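Keeping Your Books in Good Shape at Home

Jul 18, 2019

I have been putting up household tips for a while now, and the ones on books get more mail than anything else! So this whole page is for readers, library sale people, and anyone with paperbacks piled up on the stairs. Grab a drink and start wherever you like. 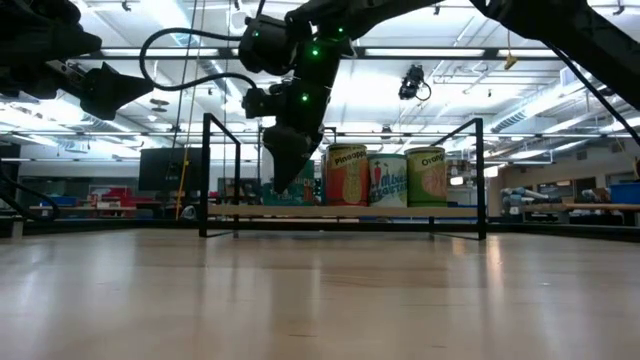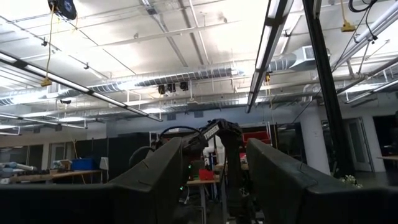
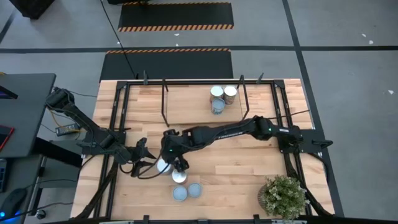
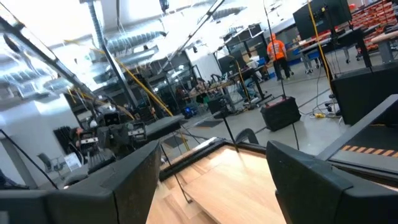 Dusting first. Do your shelves twice a year if you can (I do mine in April and again when the weather turns), and take every single book off when you do it. Hold each one shut tight and brush along the top edge with a soft, dry paintbrush, going away from the spine. You'll want a big clear surface to stack them on while the shelf is bare. A light wooden tabletop, like the one in the third picture, is lovely for this, as gray dust is easy to see on pale wood and you can wipe it off between piles. Put an old sheet down if your table has any sticky spots.

Musty smell. Oh, I love this one! Stand the book up, fanned open a little, inside a plastic tub with a lid. Set an open dish of baking soda next to it, never on the pages, and close the lid. Leave it a week, sniff, and change the soda if it still smells like a basement. I had a 700 page family saga that took three rounds, and now I can read it in bed.

Price stickers. Warm the sticker with a hair dryer on low and peel from one corner, slowly. On a glossy cover you can rub off the leftover goo with a drop of cooking oil on a cotton ball, then wipe with a dry cloth. Don't try the oil on a plain paper or cloth cover. It soaks in and stays there — ask me about my poor copy of Calado.

Loose pages. Regular clear tape turns yellow and brittle, so skip it. Use a thin line of white craft glue along the inside edge of the page, put on with a toothpick, and slide the page in as far back as it will go. Tuck wax paper on both sides, close the book, and set something heavy on top overnight.

Shelving. Thick books lean and their spines twist, so keep them upright and snug, but loose enough that you can pull one out by the middle and not by the top of the spine. My shelves hold 40 paperbacks each, and past that I am just cramming. Very large books are happier lying flat.

Rodrigo Loureiro wrote in to ask about books that got wet. Stand it on end with paper towels every 50 pages or so, change them often, and keep a fan going in the room. If you can't get to it right away, put it in a freezer bag and freeze it. It will wait for you!

Next time I'll get into dust jackets, and covering the kids' school books with grocery bags.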